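Does green really calm you down?

You may have heard that green is a calming colour. People say it a lot, usually when they are selling paint. But how would you check?
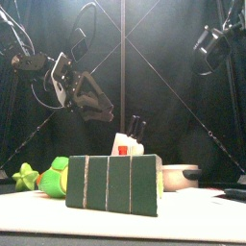 A green toy beside a green box. Feeling calmer?

Samah Salem asked 46 children to sit in a green room, and most said they felt relaxed. Sounds good — but they were sitting down! A fair test needs a second room in another colour, with everything else kept the same.
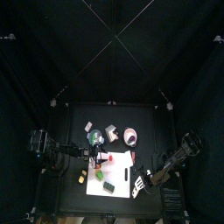

Black gets called a gloomy colour, and that claim needs testing too. Would black fabric walls like these make you sad, or just a bit sleepy? Ask for proof before you believe either.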